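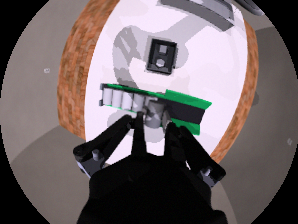 Iltum (board-insertion bench)

Iltum is a hobby robotics project for teaching a gripper to pick up a circuit board and seat it in a socket. It exists in two forms, a simulated bench and a real one, and both were put together at Pustwood, the shared workshop where I rent a shelf and half a table. I wrote most of the simulated side, so take this entry as coming from somebody who is fond of the thing! Guilan Lu built the real bench, and Pongsak Chaimongkol did the wiring and most of the arguing about cable lengths.

Name

The name comes from a typo in a folder. Pongsak was trying to type something else, we never agreed what, and by the time anyone noticed it was in every script.

The simulated bench

The work happens on a round tabletop with a pale top and a brown rim that has a sort of wood pattern on it (I picked the texture in a hurry and then got attached to it). The black square socket stands up from the white surface, and the part is a bright green board with a row of four white cylinders near one end and a long black strip toward the other. The gripper is black, with two jointed fingers that open out in a V.

The view is a wide fisheye looking along the fingers, so the table bulges and straight things go curvy. I like it a lot for this job, as you get the fingertips, the board and the socket all together. The shadows are on too. They slow the rendering down, and I tried a week without them in November, but the runs came out looking so flat that I turned them back on.

Every run starts with the board at a different tilt. We save the joint positions and the view from each one, and as of 2023-12-14 there were 1253 runs on the workshop drive, of which 736 were marked good. "Good" means that the board ended up in the socket and stayed there when the fingers let go. Guilan wanted a stricter rule with a limit on how hard the board gets pushed, and the newer runs carry that number as well, in a separate column.

The real bench

Guilan's table is a cafe table top from a yard sale, screwed down to a steel base. The gripper is a Podard kit, 14 screws per finger, and yes, I have dropped most of them on the floor at one time or another. The socket was printed on the Dimaculangan, which is what we call the big printer at Pustwood (it came to us with that name on a strip of tape and it stuck). It took some 19 tries to get a socket that wasn't too tight on one side.

Differences between the two

The real fingers have a bit of play at the hinges, and mine in the simulation had none until Pongsak measured the wobble and sent me numbers. The real boards are scrap ones, so they are a little scratched and the edges vary. Friction is the part I trust least. I set it by sliding a board down a tilted shelf and timing it on my phone, then doing it again after lunch and getting another answer, and the value in the file is the average of those.

See also

Pustwood, open bench nights
Dimaculangan (printer), nozzle sizes and booking sheet
Podard kit, notes on finger assembly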